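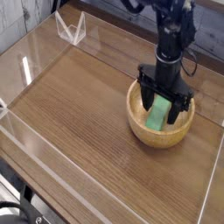

An afternoon at the Lirine open day

I had meant to go to the Lirine open day last June and missed it, so when the notice went up again this year I put my name down the same morning. I'm glad I did. The bus lets you off at the bottom of the hill, and by the time I had walked up past the bike racks and found the right door I was ready for a sit-down and a cup of the very weak coffee they had put out in the hall. There were cookies, too, the flat kind with sugar on top, and I will admit to having more than my share while we waited for our group to be called.

Our guide was Anjana Mondal, who is in the last stretch of her doctorate and has the gift of talking to a mixed crowd without losing the children or boring the engineers. She took us down a long corridor of posters (I would have liked to stop at the one on tomato stems, but we were moving) and into the manipulation lab, where they are working on a method they call Wiltidel.

I'll try to set it down the way she told it, with apologies to her if I get something muddled. When you want to teach an arm to pick something up and put it in a bowl, the usual way is for a person to guide it through the job many times over, and then a program learns from the recordings. That works nicely as long as the thing being picked up keeps its shape. A sponge gives when you squeeze it, and it can sit in the fingers at a slant, and a program trained on tidy, straight grasps tends to get flustered by a crooked one. What Wiltidel does is save the recordings where the grasp went a bit wrong and the person at the controls had to put it right. Those used to be thrown out. Anjana said it had pained her to watch them go, because to her mind the fixing was the most interesting part.

The task they use for it is about as plain as you could ask for, a green block and a round wooden bowl on a wood-grain table, with low clear walls around the work area and the black arm coming down from overhead. I stood by the side with a boy of maybe nine and his grandfather, and we were all three completely absorbed. There is something very likable about a two-finger gripper reaching into a bowl. I have packed lunches with less care.

Somebody asked how much practice it needs, and for that we were handed over to Kasun Khondokar, who looks after the experiments and had the numbers in his head. The comparison they ran was simple enough that I could follow it. One program learned from 200 clean recordings. The other learned from 200 as well, but with the corrected ones left in. Then both were given the same starting positions, and they did this with 3 different soft objects. With 2 of them, the second program came out clearly ahead. With the third, a rolled-up washcloth, there was hardly any difference, and he was quite frank that they don't yet know why. His guess is that the cloth changes shape so much that the corrections never look alike from one recording to the next. I do enjoy it when people tell you the part that didn't pan out.

The grandfather wanted to know whether the arm could tell it had a poor grip. Kasun said only in a roundabout way — it goes by the camera pictures and how far apart the fingers are, and there is no sense of touch in it at all. They would like to add some, and a small outfit called Cloreo is making them a fingertip pad, but the first ones came out too thick and are being redone.

After that we had twenty minutes or so to wander. I spent mine at the table in the Uddin room next door, where you could try guiding an arm yourself with a pair of handles. I was dreadful at it. It is a good deal harder than it looks to judge depth when your hands are in one place and the fingers are in another, and I came away with a new respect for whoever sat through all those recordings. (Anjana did most of them, I learned later, with the radio on.)

A few notes if you are thinking of going next year. Tours leave from the hall and the early afternoon ones fill up first. The lab is warm, so leave your coat on the racks by the entrance. There is a ramp around the back that isn't well marked, and the door at the top of it is heavy. The last bus down the hill goes a little before six, and I had to trot for it with a cookie in my pocket.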